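**Trokness** is a small robot cell for taking apart used desktop computers, built by the workshop Reradel in Cáceres. It has one arm with a two-finger gripper and a small camera at the wrist. The cell is maintained by Elba Iturra.

## Setup and care

The arm is calibrated again after every 54 computers. The finger pads are cleaned with a dry cloth and changed after 4000 grips – earlier if the edges become round. For work at the processor socket, the speed is reduced and the closing force is checked by hand. 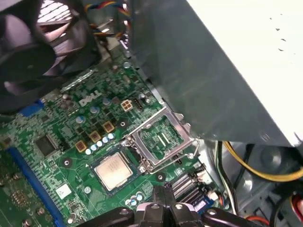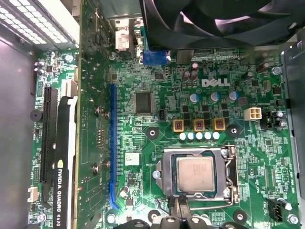 Dell motherboards in their cases, with the gripper near the processor socket.

If the arm stops with error 414, the operator opens the fingers manually and repeats the calibration.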